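Clollport Growers' Exchange publishes revised handling and storage specification for easy-peel citrus

CLOLLPORT, Saturday, August 3, 2024 – Clollport Growers' Exchange has published the second edition of its handling and storage specification for easy-peel citrus, covering mandarins, tangerines, satsumas and clementines received through its packhouse and two cold stores. The document replaces the first edition in full and applies to all loads booked in from the start of the coming season.

The specification sets out requirements for picking, field transport, reception, grading, cooling, storage and dispatch. It is addressed to growers, hauliers, packhouse supervisors and the technical staff of buyers who take fruit under the Exchange's Vunik label. Citrus sold loose for juicing is outside its scope.

The main changes concern the time allowed between picking and first cooling, the method of cutting the stem, the classification of peel defects, and the records that must travel with each pallet.

Time to first cooling

Under the first edition, growers were asked to deliver fruit on the day of picking, with no fixed limit in hours. The second edition sets a limit of 12 hours from the first cut in a given row to entry into the pre-cooling room. Loads outside the limit will still be accepted but will be held in a separate lane, inspected at a higher rate and excluded from long storage.

The limit follows a trial run at the Exchange's packhouse over the past two seasons. In the trial, 1107 field crates were tagged at picking, logged at reception and opened after storage. Crates cooled inside the limit showed less shrivel at the stem end and a lower incidence of green mould than crates cooled later. The difference was largest in fruit picked in wet weather.

"Most of the loss we measured was set in motion before the fruit reached our gate," said Philomena Moynihan, technical manager at Clollport Growers' Exchange. "A fixed limit gives the grower, the haulier and the packhouse the same figure to plan against. It also lets us separate late loads without argument at the weighbridge."

Stem cutting and picking

Loose-skinned varieties must now be clipped and may not be pulled. Pulling tends to tear the peel around the button, and the tear is often too small to be found on the grading line. The stem is to be cut flush with the shoulder of the fruit, in two cuts where necessary, so that no stub is left to puncture neighbouring fruit in the crate.

Pickers are to wear clean cotton or nitrile gloves. Picking bags must be emptied by opening the base, with the bag resting on the floor of the crate. Crates are to be filled to no higher than the marked line, and fruit that has touched the ground must be kept apart and declared as such. Fruit may not be picked while there is free water on the peel, except with written agreement from the packhouse.

Classification of peel condition

The section on peel has been rewritten. The first edition used a single list of blemishes and a single tolerance, and buyers reported that natural variation in texture was sometimes graded down as if it were damage. The second edition separates the two.

Texture is now described on a scale from smooth to coarse and is recorded for information only. Pebbling, depth of oil glands and the degree of gloss differ between varieties, between rootstocks and between the inner and outer parts of the same tree, and do not of themselves affect eating quality. Colour is likewise recorded by variety, with separate reference charts for pale orange, bright orange and reddish-orange types.
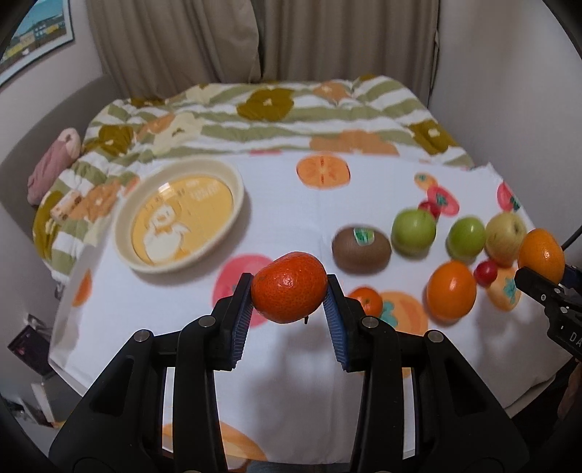
Mandarin with dimpled, reddish-orange peel. Texture and colour are recorded separately from damage in the second edition.

Damage is divided into surface marks, pressure damage and open wounds. Surface marks include wind rub and healed scarring and are tolerated within limits set for each class. Pressure damage includes flattening and released peel oil, which burns the surrounding tissue and darkens in store. Open wounds of any size exclude the fruit from all classes.

Puffiness, in which the peel separates from the segments, is treated under its own heading. Graders are asked to assess it by light thumb pressure at the shoulder and to confirm doubtful cases by cutting a sample. A lot in which puffiness is confirmed above the tolerance is to be sold promptly and may not be placed in storage.

"Buyers were asking us what a coarse peel meant for shelf life, and the old document did not help us answer," said Tomás Leitão, who leads grading at the packhouse. "Staff now write down texture as one entry and damage as another. The two are never added together."

Storage and ventilation

Rooms holding easy-peel citrus are to be run at the temperature given for each variety in Annex B. Relative humidity must be held high enough to limit weight loss without causing condensation on the fruit or the packaging. Each room must have calibrated probes in the return air, in the centre of the stack and at the point furthest from the evaporator.

Pallets are to be stacked with clear channels for air on all sides. Mixed storage with apples, pears or other fruit that gives off significant ethylene is prohibited. Rooms are to be flushed with fresh air daily, and carbon dioxide readings taken before and after flushing.

The maximum storage period for fruit sold under the Vunik label has been reduced to 43 days for all varieties. Lots approaching the limit must be re-inspected before dispatch, and a new inspection sheet attached to the pallet.

Records

Each pallet must carry a label showing grower, block, variety, date and hour of first cut, hour of entry to pre-cooling, and room number. Paper and electronic labels are both acceptable. The Exchange will keep reception and storage records for two years and will make them available to buyers on request.

"The record of the first cut is the one that growers will need to set up from nothing," said Leonilde Calado, grower liaison officer. "We have kept it to one line per row. A pencil and a waterproof card are enough."

Introduction and training

More than 60 growers supply easy-peel citrus to the Exchange. Each will receive a printed copy of the specification, a set of colour charts and a waterproof card for use in the field. Training sessions for picking supervisors will be held at the Clollport packhouse before the season opens, with a repeat session in February for growers of late varieties. Attendance by at least one supervisor per holding is a condition of supply.

Loads that do not meet the new labelling requirement will be accepted with a written warning during the first four weeks of the season. After that period they will be refused at reception.

The specification will be reviewed after one full season. Comments from growers, hauliers and buyers should be sent in writing to the technical office, quoting the clause number.

About Clollport Growers' Exchange

Clollport Growers' Exchange is a grower-owned packing and marketing business handling citrus and stone fruit. It operates a packhouse and two cold stores and supplies wholesale and retail customers under the Vunik label and under customers' own brands.

Notes to editors

1. The second edition is available in full from the technical office. Annexes A to D (sampling, temperatures, colour charts and label layout) are issued as separate files.

2. "Easy-peel citrus" is used in the specification as a trade term and covers mandarins, tangerines, satsumas, clementines and their hybrids.

3. Technical questions should be addressed to Philomena Moynihan. Press enquiries should be addressed to Raquel Antunes, Clollport Growers' Exchange press office.

ENDS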